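September 1, 2021 — teleop bench, table setting task

Picking up where Wenjie left off. The set stood at 313 demonstrations when I came in, and I wanted to get through the fork and spoon part before lunch, which was optimistic of me!

The leader arm felt stiff for the first few tries (I think I had the elbow rest too high — Tove, if you sit here next, drop it a notch and your shoulder will thank you). After that it went along nicely. I'm trying to come in slower than I did last week, pausing over the handle and only then closing, so the policy gets a good long look at the approach. Fengying thinks I overdo the pausing and she may well be right, so I kept a few quick ones in for comparison.

Spoons are still my weak spot. I drift to the right on the way down and have to correct, and I've decided to leave the corrections in.

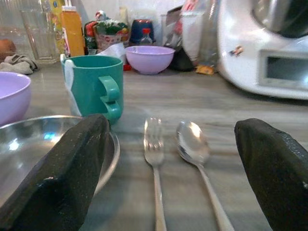

Posted by Kiprono Shemweta in Bench Notes | Vultis

Fork and spoon side by side between the fingers, with the plate and the teal mug over on the left. I like this spacing, but the glare in the bowl of the spoon bothers me a little, so I'll ask Yiran whether we can soften the lamp.

Still to do: another 100 with the handles turned the other way, and label the fumbles.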